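Trunaner Forums > Clubs and Student Projects > Soft objects task: how are you lot closing on squashy things?

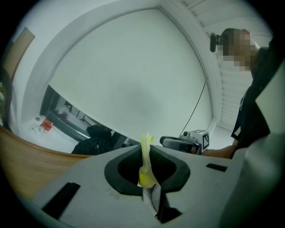 gantryhamster wrote:
Our club has entered the Pritatham challenge, soft objects round, and we are stuck on the squashy stuff. Hard things went fine. Blocks, mugs, a stapler, all boringly good. Then we moved on to soft things and our grasp labels went to pieces. With the yellow one, the crumpled soft thing in the gripper, you get a thin twisted end poking up and a fat bulge lower down, and no two of us agree where the grasp point is. Half the club says label the bulge. The other half says the end, on the grounds that it is what you'd go for with your fingers. We have 400 demos done and I would like not to throw them all away. What did other teams do?

pop_rivet wrote:
Label the bulge. Next.

moderate_torque wrote:
Don't label a point at all. We wasted most of November on grasp points for soft things and the policy learned to poke them. Let it see the approach and the close, and leave the point out.

gantryhamster wrote:
The rules ask for a point, though? Section 6, unless I've misread it, which has happened.

moderate_torque wrote:
Section 6 asks for a point in the submission file. It says nothing about training on it. Work one out afterwards from where the fingers ended up. We did that last year and no judge blinked.

pop_rivet wrote:
You also came second to last.

moderate_torque wrote:
On the navigation round, thank you. We were mid-table on soft objects.

Lidless wrote:
Can I ask a dull one. How wide are you opening before you go in? We had people opening fully every time out of habit, then snapping shut, and anything floppy got shoved sideways before the fingers met. Our rule now is open to a bit more than the thing, go in slowly, close slowly, wait a beat, lift. It's tedious to record and everyone hates me.

gantryhamster wrote:
Fully open every time, yes. Also snapping. I have just watched 20 minutes of us snapping. It's like a crocodile documentary.

Lidless wrote:
Then I'd worry less about the labels. Ours went from hopeless to 87 per cent on the sponge and the sock with nothing changed but the closing speed.

pop_rivet wrote:
87 on two objects, one of which is a sponge. A sponge wants to be picked up.

Lidless wrote:
You are welcome to try the sock.

quietservo wrote:
Is that two people with a gripper each, or one tool being passed about? I can see a second one with a square marker on the side. When we had two going at once at the same table, the tracking on one of ours jumped every time the other marker crossed the view. We had printed the same marker twice, so I can't blame the software, although I did for a fortnight.

gantryhamster wrote:
Two tools. I was sure the markers were different and went to check. They are different. I'm as surprised as you are.

quietservo wrote:
Annoying, that would have been an easy fix.

moderate_torque wrote:
Back to the 400. Don't bin them. Sort by how fast the fingers close and keep the slow ones. I'd guess you'll have around 200 worth keeping, and that's enough to see whether it helps before you spend another weekend on it.

pop_rivet wrote:
Disagree. Mixed habits in the data are worse than less data. Start again with one person who does it properly, and keep everyone else off the trigger.

moderate_torque wrote:
It's a club. You can't have one person do all of it and the rest hold coats.

pop_rivet wrote:
We do. The coats are very well held.

gantryhamster wrote:
Sorted them tonight using the Rutis export, which does give finger width per step if you dig through the menus long enough. Fewer slow ones than you guessed, and most are from our newest member, who joined late and hadn't picked up our bad habits yet. Training on those overnight. The label argument is still going on in the group chat and I have muted it.

Lidless wrote:
Put a sock in the test set, please. For me.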